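Rizvi Home Support – Ticket 679
Product: Tania countertop oven, 2150 W
Bought from: Rizvi, Grovumberg branch
Problem: cuts out during baking, shows code 16
Status: open (with service desk, Tirovbridge)
Opened: July

Original message from customer

The oven stops heating part of the way through a bake. The fan carries on, the light stays on, the display changes from the countdown to 16 and stays there until I turn the whole thing off at the wall. After it has cooled down it will start again as if nothing had happened.

The booklet has a table of codes at the back. The table skips 16. I have read it several times to make sure.

It does this with bread, which is mostly what I bought it for. A 600 g loaf goes in, looks fine through the window for the first stretch, then the heat goes off and I have a pale brick with a wet middle. It has not done it with toast or with anything short. It has done it on both the fan setting and the plain top-and-bottom setting.

Before you ask, it is not overloaded, it is not dirty, and the clock is set.

Support reply, 09:12

Thank you for contacting Rizvi Home Support. We are sorry to hear your Tania oven is not performing as expected. Please try the following:

Switch the oven off at the wall, leave it for a few minutes and switch it back on.
Make sure the clock has been set.
Make sure the door is fully closed.
Make sure the oven is clean and free of crumbs.

If this solves your problem no further action is needed and the ticket will close by itself.

Customer reply, 09:40

I already said I turn it off at the wall each time, as it is the only way to get rid of the code. If that were a cure I would be cured by now. The clock is set, the oven is clean, the door is closed. If the door were open the light would change, according to your own booklet, and it doesn't.

Please don't let the ticket close by itself. What does 16 mean?

Support reply, 14:25

Code 16 is a general protection notice. It can appear when the oven has detected conditions outside its normal range. It is often caused by limited airflow around the appliance. Please check that the oven has free space on both sides, above and behind, and that nothing is stored on top of it.

It can also be caused by an extension lead or a shared socket. Please plug the oven directly into a wall socket.

Customer reply, 19:05

I don't really see how a notice can be general and also have its own number, but I have done what you asked.

Space: the oven was on the worktop with a gap behind it wider than the one drawn in the booklet. I have pulled it further forward, so it now takes up most of the worktop. Nothing is kept on top of it and nothing was before.

Socket: it was always plugged straight into the wall. I have moved it to the other double socket, with the kettle unplugged.

Result: same code. It lasted a bit longer this time, but I wouldn't read much into that. The kitchen was cooler because I had the back door open.

Support reply, 10:02

We are glad to hear there has been an improvement. Would you like us to close the ticket?

Customer reply, 10:06

No.

Support reply, 11:48

Apologies for the misunderstanding. Your ticket has been passed to our second line team. They have asked for a log of when the fault happens. Please note the setting, what is being cooked, and what the oven does. Please also carry out one run with nothing in the oven.

Customer log

I have kept this as plain as I can. I used an oven thermometer hung from the shelf, which is not a scientific instrument, but it agrees with the one in my neighbour's oven closely enough for bread.

Run A, morning. Fan setting, middle of the dial, nothing inside. Came up to heat quickly, then went well past where the dial said it should be. The thermometer was still climbing when I expected the heater to click off. It did click off eventually. No code.

Run B, same morning, straight after. Fan setting, higher on the dial, nothing inside. Overshot again and by more. Code 16 before the timer finished. Fan and light on as before.

Run C, afternoon, oven cold. Top-and-bottom setting, 600 g loaf in a tin. Top of the loaf dark early. Code 16. I left the loaf in to see if the leftover heat would finish it. It would not.

Run D, evening. Fan setting, low on the dial, tray of vegetables. No code. The vegetables were ready well before they should have been, which at the time I was pleased about. Looking at it again I think it is the same fault in a friendlier form.

Run E, next day. Fan setting, loaf, dial turned down a good way below the recipe. No code and a perfectly decent loaf.

My reading of this is that the oven runs hotter than it thinks it does, and that something else inside, some sort of safety cut-out, notices and shuts the heater off. I could be wrong. I have never seen the inside of one. But it fits every run, and airflow doesn't.

Support reply, 15:30

Thank you for your detailed log. Our second line team have noted that Run E completed without a fault. They advise that you continue to use the oven at the lower setting.

Customer reply, 15:52

So your advice is that I set the oven to the wrong number on purpose and learn by trial what the right wrong number is. I could do that. I could also have bought a cheaper oven and done it with that.

I would like to know one thing. Is the sensor that reads the temperature something that can be checked, or is it not? If it can, tell me how or send somebody who can do it.

Support reply, 09:20

The temperature sensor can be checked for position by the customer. It should not be touched when the oven is hot, and no covers should be unscrewed. Please follow the steps below and report what you find against each one.

1. Unplug the oven and allow it to cool completely.
2. Take out the crumb tray.
3. Take out the wire rack and place it on a flat surface away from the oven.
4. Look at the upper rear of the inside. The sensor is a thin metal rod.
5. Check that the rod is pointing forwards and is not pressed against the wall.
6. Replace everything and run the oven with nothing inside.

Customer reply, 13:15

Done. Findings against each step, as asked.

1. Unplugged last night and left until this morning, so I think we can agree it was cool.

2. Crumb tray out. A few crumbs, as you would expect of a crumb tray. I have washed it so that it doesn't come up again.

3. Wire rack out and on the table.
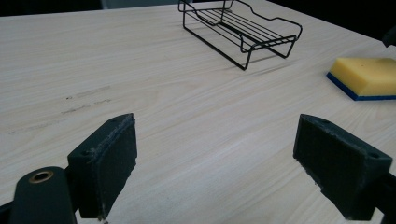

4. Found the rod with a torch. It is further over than your wording suggests and quite easy to miss. The drawing in the booklet shows it on the other side altogether, so either the drawing is of a different model or somebody has printed it back to front.

5. It is not pointing forwards. It is bent back so that the end rests against the rear wall, tucked behind the lip of the fan cover. I have not touched it. I want it on record that I have not touched it, because I can imagine the next message. There is no way of catching it with a tray or a tin where it sits, and I have never had my hand up there before today.

6. Put back together and run with nothing inside, fan setting, same dial position as Run B. Overshot, code 16.

You would expect a rod jammed behind a cover, out of the moving air, to read cooler than the rest of the oven. I am guessing, but that would explain all of it.

Support reply, 16:44

Thank you. The position you describe is not correct. Can you confirm whether the oven has been dropped or moved since purchase?

Customer reply, 16:58

It was moved when you told me to pull it forward and when you told me to change sockets. Both of those were after I reported the fault. Before that it was carried from the car to the worktop in its box, with all the foam still in. It hasn't been dropped.

Support reply, 11:05

Your case has been accepted for inspection at our Tirovbridge service desk. Please return the oven in its original packaging. Collection can be arranged from your address, or the oven can be handed in at the Grovumberg branch. Inspection is free of charge. If the fault is found to be caused by misuse, a repair charge may apply.

Please include the crumb tray, the wire rack and a copy of this ticket.

Customer reply, 12:20

I will hand it in at Grovumberg. I still have the box and the foam.

Some things I would like answered before I do, in writing, on this ticket:

Who decides what counts as misuse, and will I see what they found?

Will the oven be tested with something in it, for a full bake? If it is switched on for a few minutes and passed as fine, it will be passed as fine. It is fine for a few minutes. Run A didn't give a code either.

If the rod is simply bent back to where it belongs, what stops it going the same way again? I don't know if it was fitted wrong or has a weak bracket – and I suspect you don't yet either.

Will the table in the booklet be corrected? I don't expect much here, but somebody else will be looking for 16 and not finding it.

Support reply, 17:10

Your questions have been forwarded to Tirovbridge. A written report is supplied with every inspection. The service desk have confirmed that a full-length test can be requested, and we have added this to the job sheet. We have no information at present about changes to the booklet.

Customer reply, 17:31

Thank you, that is more than I had this morning. Please put on the job sheet that the full-length test should be at the dial position from Run B, and that I am asking for the readings, not just a tick.

Oven handed in this afternoon with the rack, the tray and a printed copy of all this. The branch gave me a receipt with the ticket number written on by hand. Please leave the ticket open until the report arrives.

Internal note added to ticket

Auto-close switched off at customer's request. Awaiting report from Tirovbridge.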